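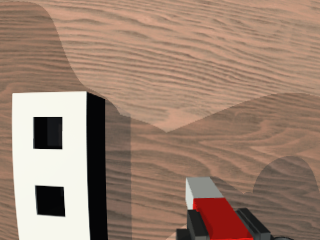 What do I need on my computer to open the episodes?

A recent Python, the small reader script in the tools folder, and enough free disk space to unpack one archive at a time. You don't need the simulator itself unless you want to record new episodes, and a school laptop without a graphics card will play the old ones back just fine.

Wukton Club Episodes – data card and general guide

Welcome, and thank you for reading this far into the folder! This is the collection of simulated pick-up-and-insert runs made by the students of the Wukton robotics club, mostly after class and with a good deal of snacking. We started it as practice for the spring competition, and it grew into something we thought other clubs might like to have.

What's in it

There are 143 episodes in this release, recorded by 11 students. Each episode is one attempt at the same job: the arm takes hold of a small bar and tries to put it into one of the square openings in an upright block. The student drove the arm by hand from a game controller, and everything happened in simulation, so no real blocks were harmed (the real ones have suffered plenty).

The episodes come in two folders. The one called "first" holds our earliest runs, made while people were still learning which stick did what. The one called "second" was recorded after Birutė Juška rewrote the controller settings so that the wrist no longer turned the wrong way. If you only want smooth motion, use the second folder. If you are curious about how beginners move – and we find that part lovely to look at – please do open the first one too.

What each episode holds

- camera pictures saved at every step
- joint positions and gripper opening
- the controller input, before any smoothing
- a notes file with the student's initials, the lighting setting, and whether the student called it a success

That last item is an opinion. Agnese Priedītis went through the notes and fixed the spelling, but she left the verdicts as they were written, and a few students were much harder on themselves than others.

Lighting and surfaces

Wálter Ayala built the tabletops and lights. He wanted strong shadows in some of the runs, since our practice room has tall windows and the afternoon sun at competition time gave last year's team a lot of trouble. The wood grain patterns are swapped between sessions. The setting is in the notes file, so you can sort by it.

Known problems

The clock in a handful of early episodes skips when the laptop went to sleep. The reader script will warn you and carry on. Gripper force was never recorded, and we're sorry about that, because it's the first thing everyone asks for. Also, please don't use the success notes to compare students with one another. It wouldn't be fair to them.

Using and sharing

Use it for classes, club nights, homework, whatever you like. If you publish something, mention the Wukton club and send us a copy – the students get a real kick out of it. Corrections are welcome too. Yaneth Arboleda looks after the folder during the school year and answers messages in the evening, usually after eight. A new batch with a second block shape should be added in November.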